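3.2 Keeping the cable and the work area in order

The rules in this section were drafted by Tomar and Upadhyay and tried at the Wonitside bench over 80 runs. They cover a single arm working at a drawer unit. The first rule concerns loose cable. Its path must be checked with the drawer fully open, as the front panel then reaches furthest over the table. 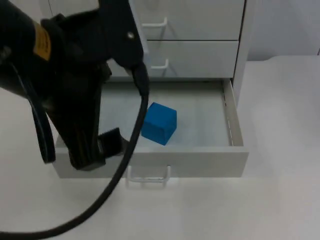
Figure 3. Arm at the open bottom drawer, with a blue cube inside and the cable crossing the front panel.

The second rule is that the wrist view must be checked before each run. The fingertip should be in view, and the operator notes which fixed surfaces lie beyond it.
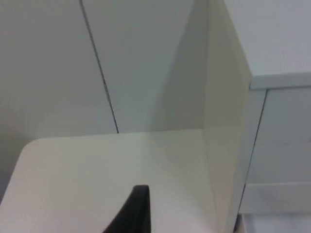 Figure 4. Wrist view of a gripper finger, with the tabletop, wall and upright side panel.

Pale surfaces with little contrast need more care. Under our third rule, seams and shadow edges may not be used as the only reference for position.

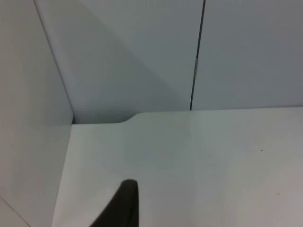 3.3 Recording a stopped run

Any stop is logged by the operator on duty, with the run number and the rule concerned.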